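I'd been told to look for a green door between the pharmacy and the ski rental shop, and I still walked past it twice. Virág doesn't have much of a sign. It's one room with a bar down the left side, a wood stove that eats most of the floor space, and at five in the afternoon on a snowy Tuesday in March it was so full that I had to hold my coat over my head to get through. So of course I wanted to meet the person who runs it!

Margit Vida has been pouring drinks in Trekenbridge for long enough that people in the lift line give directions using her name. She made me sit at the end of the bar (the warm end, bless her) and talked while she sliced lemons.

"I came for one season to teach skiing," she told me. "I was terrible at it. The kids liked me but none of them could turn."

She took a job washing glasses at the Mandora, the big place under the gondola with the terrace and the DJ, and stayed there six winters. I asked if she minded having it as competition now and she laughed so hard she had to put the knife down.

"They hold 300 people. I hold whoever gets in before my stove gets moved. You want to dance in your ski boots, go to the Mandora, it's great for that. You want to hear your friend talk, come here after."

That's pretty much how our group ended up doing it, by the way. Two rounds on the terrace while there's still sun, then down the hill to Virág for the plum brandy and the potato pancakes. The pancakes are only on until they run out and you should order them the second you sit down.

Margit's business partner, Marietjie Joubert, does the cooking and picks the music, and she came out of the kitchen just long enough to argue about the quiet nights.

"Mondays are not quiet," she said. "Mondays are when the lift crews come in. It's the best night and she always forgets it."

"I don't forget it, I'm asleep," Margit said.

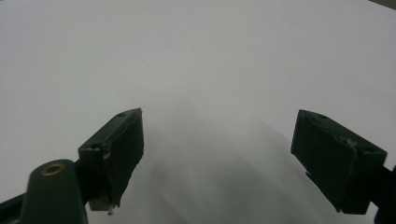 I asked them both where they go on a night off, which I always ask, and which usually gets me a better tip than anything on a tourist map. Marietjie said Wondero, the basement place behind the bus station, for live music on Thursdays. Margit said she goes home and takes her boots off, but if her sister's visiting they'll split a fondue at one of the hotels and be in bed by ten.

Are they planning to get bigger? The shop next door came up for rent last year and they thought about it for all of one weekend.

"Then I'd need another stove," Margit said, "and somebody to carry wood for it."

Virág opens at four every day in the season and closes when Margit says so. They don't take bookings, they do take cards, and dogs are fine as long as they get along with the one already asleep by the coat rack.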